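Home Checklists Seasonal Contact
Reading time: 3 minutes

Snack Corner and Tea Point Check, with comments

Checked on Wednesday, January 11, 2023 by Hermine Rainer. Second reader: Engelbert Lüthi. Covers the shared tea point on the upper floor of the Komach building, including the cupboard, the fridge and the bins. Items are marked OK, Fix or Watch.

What a good start to the year! Most of the points left over from the last round have been closed, and the cupboard smells of coffee again and nothing else. Comments are under each item, mine unless Engelbert's name is on them.

1. Packaging and litter
Status: Watch
Crumpled wrappers are still turning up in the paper bin. The shiny plastic kind goes in general waste, even when it looks a bit like paper from a distance. Please fold or squash wrappers before they go in, as the bin holds far more that way and the lid shuts properly. I'd love to see the lid shut all week.
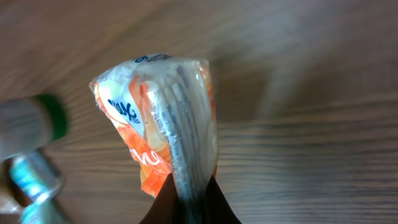
2. Opened food
Status: Fix
Anything opened needs a clip or a tub with a lid. We bought 20 clips in the autumn and I found three of them, one holding a curtain. More are on order from Hoarau and will live in the blue mug by the kettle. Loose nuts and crisps are what brings mice in, and we had a mouse two winters ago that took until April to leave.
Engelbert: Tubs are better than clips for anything sugary. Ants don't mind a clip at all.

3. Tables and worktops
Status: OK
Wiped down daily according to the sheet, and they feel like it — no sticky patches, no crumbs along the back. The new oil on the wood has taken beautifully. Keep hot pans off it and mop up spills straight away, particularly tea, which marks faster than coffee for some reason. Small items left out during the day are fine, but clear them before the evening wipe.
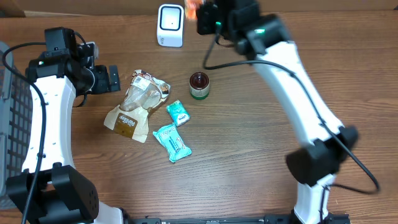 Wooden tabletop, with household items in the middle.

4. Date labels and allergens
Status: Fix
Everybody's favourite item! The rule is simple: if you tip food out of its packet into a jar, the jar gets a name, a date and the allergens. Two jars had none of these. One was certainly almonds and the other might have been cashews or something pretending to be cashews, so both were thrown away.

Food kept in its own packet needs no label from us, provided the ingredients panel can still be read. Don't tear across it when opening, and don't stick your name over it. 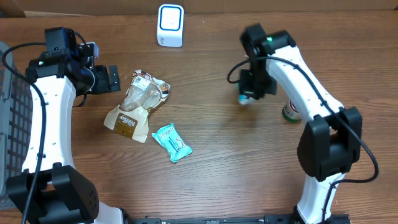
The same goes for things brought back from holidays. They're very welcome (the biscuits from Rivitus were gone before lunch), but if the ingredients are in a language few of us read, put a short note with them. Milk, nuts, gluten, sesame and egg are the ones we get asked about most.
Engelbert: Can we add mustard? Two people on our side of the corridor need to know.
Yes, added to the card on the fridge door.

5. Fridge
Status: OK
Temperature good on both readings, seals clean, drip tray dry. The Barov thermometer is a joy to read after the old one, and almost 100 people a week use this fridge, so well done to all of them. The bottom drawer needs a proper wash at the next round, nothing dreadful.

6. Pouches and other mixed packaging
Status: Watch
Crumpled food pouches cause more puzzled faces than anything else on the list. A brown paper look on the outside doesn't make a pouch paper. If there's a clear window, or it springs back when you scrunch it, treat it as mixed material and put it in general waste unless the packet itself says otherwise.

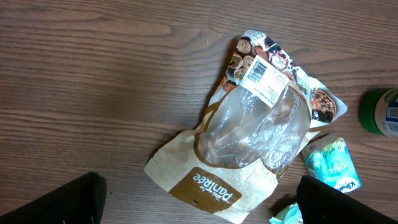
7. Kettle, toaster and sockets
Status: Fix
Kettle descaled and looking splendid. Toaster crumb tray was full, now emptied. The socket behind the toaster is slightly loose at the faceplate and has been taped off — please leave the tape where it is until the electrician has been. Use the socket by the window for the time being.
Engelbert: Electrician is booked. I'll take the tape off myself afterwards and initial the sheet.

8. First aid and fire blanket
Status: OK
Blanket on its hook, pull tabs free. Plasters topped up, including the blue ones. Burn gel is in date.

Still open: clips (item 2), jar labels (item 4), socket (item 7).

Back to top Previous check Next check Print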